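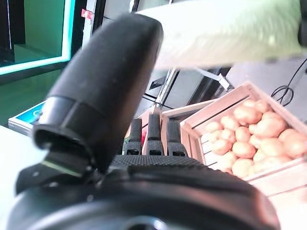
It shut on my hand and stayed shut until I found the stop button, which was behind me – so wrote one of our sitters after the April sessions at Fenport, and it's the reason for this call.

Hoker is looking for 14 people to help us re-test the grocery picking set up. Paid, 2 hours a go, travel refunded. No robot experience wanted, in fact we'd prefer none.

What went wrong, briefly. The hand lost its grip signal and kept closing. Bruised fingers, nothing broken. Log shows 109 grip faults over the April sessions, most of them on soft or leafy stuff. We should of stopped sooner. Ostapchuk did the safety check afterwards, report is free to read, just ask.

Changed since then:
Force limit turned down.
Stop button now in your own hand, not on the wall.
No reaching in while the arms are live. Staff only. 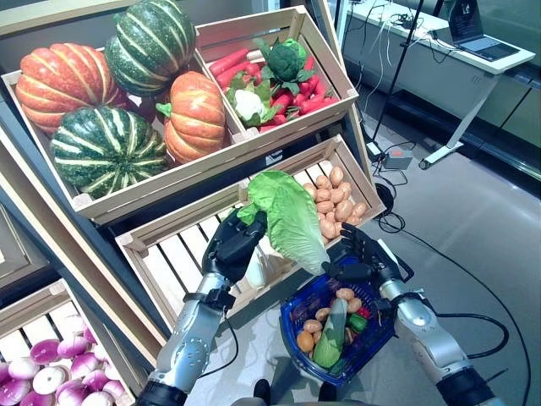
Lettuce over the basket, Fenport grocery task.

What you'd do: call out items from a shopping list, watch, press stop whenever you dont like the look of it. Fill in a form after. Early stops are fine, you get paid the same.

You need to be over 18, OK standing, able to grip a button with either hand. Closed shoes please. Tell us if you have a pacemaker.

Pay is £100 per session. Reply by 10 June 2019, subject line Raketetti, with your phone number and times you can't do. Places go in order of reply – we'll ring back.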